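Questions fréquentes - location de salles chez Clelo

**Qui peut louer une salle ?**
Toute association ou personne privée. La demande se fait par écrit, à Nele Lambrechts.

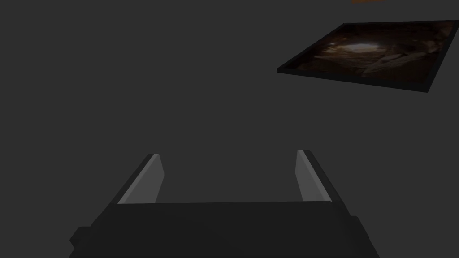
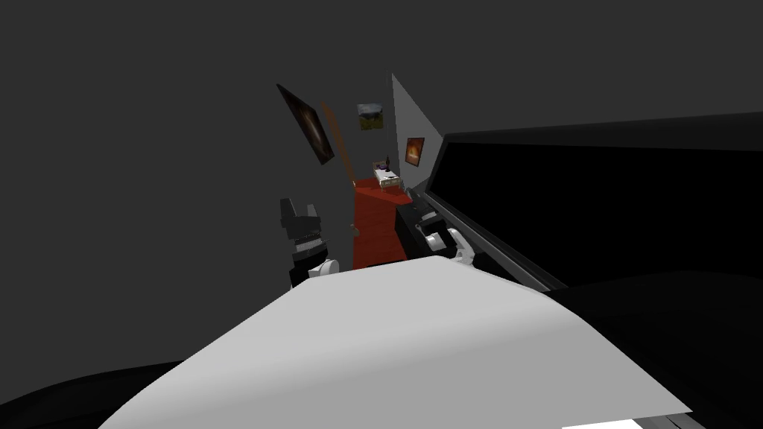 **Est-ce que je peux accrocher mes tableaux ?**
Oui, mais seulement sur les rails, avec les crochets que nous prêtons. Les clous et le ruban double face sont interdits. Un mur gris foncé sans aucune marque, comme le grand mur de la deuxième vue, montre vite chaque trou rebouché, et la réparation est facturée 60 euros. Le poids maximal est de 5 kg par crochet.

**Combien coûte la caution ?**
120 euros, rendus après l'état des lieux. En septembre, il faut réserver plus tôt - c'est notre mois le plus demandé.

**Peut-on annuler ?**
Oui, par courrier à Thijs Segers. La caution est alors rendue entièrement, mais les frais de dossier restent dus.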